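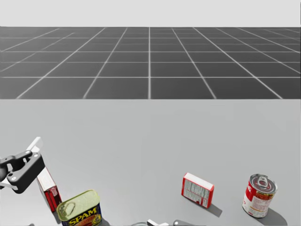
Grocery table, closer view. Yes, there's Spam.

So I finally caved and signed up for Valtau. If you missed my last post (the one where I complained about renting arm time for way too long), Valtau is the simulation kit from Sivo, where you get two robot arms, a table and a bunch of pretend stuff to pick up, all inside your computer. No hardware, no shipping crate in my hallway. I've had it going on my desktop for 17 evenings now and I have opinions!

First off, getting started was easier than I expected. The download is big and the installer asked me the same question twice, but I had arms moving before my tea got cold. You pick a bench from a menu, you pick your views, you hit start. My bench of choice is called Zindthorpe, which sounds like a village with one pub and a duck pond, and it's the one with the groceries.

The views are what sold me. You get an overhead-ish one from behind the arms, and you also get one from each wrist, and I can't tell you how much I missed having wrist views when I was trying to line things up on the rental setup. I'd be squinting at one flat picture from across the room, guessing how far the fingers were from a box, and guessing wrong.

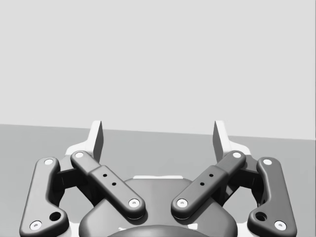

Switching between them is one key press, and you can save them all at once, which eats disk space like crazy. I've recorded 1212 short runs so far and had to go buy another drive on Wednesday. Sivo could really use a "keep only the good ones" button. I went through mine by hand, on the couch, with snacks, and it took most of a weekend.

Now the controls. You can drive the arms with a gamepad or with the keyboard, and please, please use a gamepad. Keyboard is misery. Even with the gamepad I was all thumbs for the first few nights, and I kept swinging one arm when I meant to swing the other (my own fault, I'd swapped the sticks and forgotten). There's a slow mode hidden in the second settings page and it should be on by default, in my opinion.
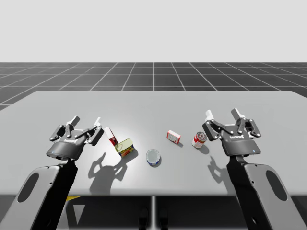

Lighting in Valtau is better than it has any right to be at this price. I tried another sim last year, Seok, and everything in it looked like it was floating an inch off the counter. Here the shadows do a lot of the work for me. When I have both grippers open over the table, the left one throws this big dark claw shape below the yellow tin, and I've gotten into the habit of checking it to judge where my fingers are. Even the little cans have their own shadows. The background is as plain as can be, just a gray floor with white grid lines, and I'm fine with that. I'd like more rooms eventually, but I'm not in there for the decor.

Stuff I don't love: the manual. It reads like three people wrote it and never met. The part on saving your own layouts is missing a step, and I only figured it out from a forum thread. Also the fan on my computer now sounds like a hair dryer, so budget for that if you live with someone who likes quiet. 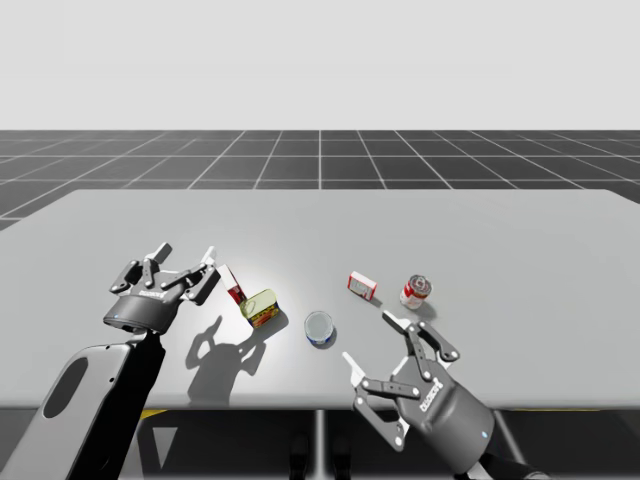
Both arms over the groceries, fingers open.

Would I keep paying for it? Yep, at least through June. I want to get to 3000 runs and then see what I can train with them, and I'd also like to try the drawer bench, which I've opened once and closed again in a hurry. If any of you have gotten anywhere with the drawers, leave me a comment, and tell me what gamepad you're using too, the left stick on mine is starting to drift.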